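The robot will see you after lunch

Every October or so I get a message from someone telling me that the household robot has arrived. This time it was my brother-in-law, who sent a clip of a machine from a firm called Jullow folding a tea towel. He wanted to know whether I'd be eating my words. I watched it four times. It folded the tea towel. It took a good while over it, the towel started out flat, and the clip stopped before anybody asked for a second one.

I have written about this business for long enough to be tired of it, and I'd like to be fair. The machines are better than they were. The hands especially. Five years ago you watched a gripper close on a mug the way you watch a toddler carry one, and now they can take hold of something awkward and heavy at one end and keep hold of it. I don't sneer at that. But picking a thing up was never the chore. The chore is knowing where it goes, what's in the way, and what to do when the place it goes is already full.

Lorcan Tierney ran the packing floor at Aguiar for years, back when the firm was trying out Claltance's arms on its lighting returns. The quoted rate was 500 units a shift. "It did that rate in the morning," he told me, "as long as two of my people were feeding it." Then someone moved the pallets a yard to the left to get at a fire door, and the afternoon was gone.

Ask how a job is set up before you ask how well it went. Where does the part start? Who put it there? Is there tape on the table?

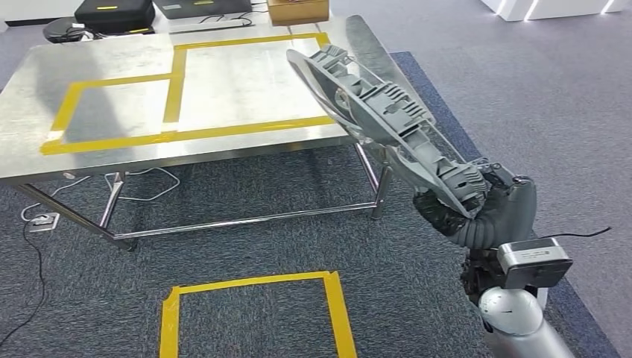
Tape is fine, as far as it goes. A marked square is a decent way to find out if a machine can put something down where you meant it to. My complaint is with what happens next, when the square turns into a slide, the slide turns into a forecast, and the forecast has a robot emptying my dishwasher by the end of the decade. My dishwasher has no tape in it. It has a colander jammed against the spray arm and one fork that has got down the back.

Shop floors ought to be easier than kitchens, and they are. The parts repeat. The lights stay on. Even so, Dalva Teixeira, who buys equipment for a repair workshop in Lerkley, kept a log of her trial and was kind enough to let me read it. Out of 2,000 attempts at moving a housing from a bench to a tray, 1,889 went through with no help. That sounds splendid until you are the person called over for the rest, with your gloves off and your own work half done. She did not buy. She did say she'd look again, and I believe her.

The sellers have an answer, which is that the next version will sort it out with more practice. Maybe so. I was shown a brochure promising a machine that had learned 700 household tasks, and I read the list on the train. "Open drawer" was one. "Close drawer" was another. "Open drawer (left hand)" was a third, and by then I had stopped counting it as a list of chores.

What I'd like to see is very dull. Put the thing in a stranger's utility room at seven in the morning, with a cat, and leave it there until teatime. Don't edit the film. If the washing is out, dried and put away in the right bedrooms, I will write to my brother-in-law and apologise - and I'll fold his tea towels for a month while he waits for delivery.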